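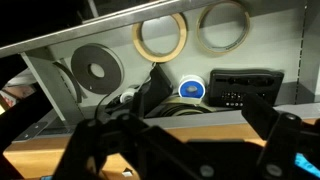
Tape shelf

6 min read
2/29/20 | By the Wondum Household Encyclopedia desk
17 shares | 0 comments

A tape shelf is a compartment of a storage unit, usually metal, given over to rolls of adhesive and sealing tape. It is found in workshops, school labs, theater basements and the back halls of offices. It is seldom planned. A typical tape shelf begins as a shelf for something else and is renamed, in marker, after the something else has been moved to the floor.

Contents

Masking tape is the founding member of most collections. It is tan, tears by hand and is bought for painting, then used for labels. Rolls are often stood on edge against the back wall, which shows how much is left on each and also lets them roll away. A roll too thin to finish a job but too thick to throw out may stay on the shelf for years.

Dark tapes (electrical, foam, magnetic, cloth) make up the second group. From the side they look much alike, and the usual method of telling them apart is to pull up an end and regret it. Foam tape is thick for its length, so a large roll runs out sooner than its owner expects. Magnetic tape sticks to steel shelving without being asked.

Thread-seal tape, also called PTFE tape or plumber's tape, comes on a small spool and is wrapped around pipe threads before a joint is screwed together. It has no adhesive at all. Its place among the tapes rests on its name and its shape, and purists have proposed moving it in with the pipe fittings, where it would never be seen again.

Most tape shelves also hold a few things that are not tape. Cords are common, as are dispensers that fit none of the rolls present.

Arrangement

Two systems are in general use. In the upright system, rolls stand on edge between dividers, and any roll can be taken without disturbing the others. In the flat system, rolls are stacked, and the one wanted is at the bottom. The majority of shelves use both, with the upright system at the back, where it was set up, and the flat system in front, where people are in a hurry.

Slotted dividers allow a compartment to be made narrower or wider as needs change. The Gremidden storage manual devotes 730 words to their adjustment. They are adjusted once, on the day the unit is assembled.

Pegs and dowels have been tried as an alternative. The Adjei rack, a horizontal rod for hanging rolls by their cores, works well until the roll in the middle is needed. Small spools with narrow hubs do not fit on it and are returned to the shelf.

Storage conditions

Tape keeps best somewhere cool, dry and out of direct sun. Old masking tape may split lengthwise when pulled, producing a thin strip and a bad mood. Rolls laid flat on a dusty surface collect grit along their sticky edges, so a sheet of waxed paper between them is often advised and now and then used.

See also: Junk drawer; Pegboard; Zinier bin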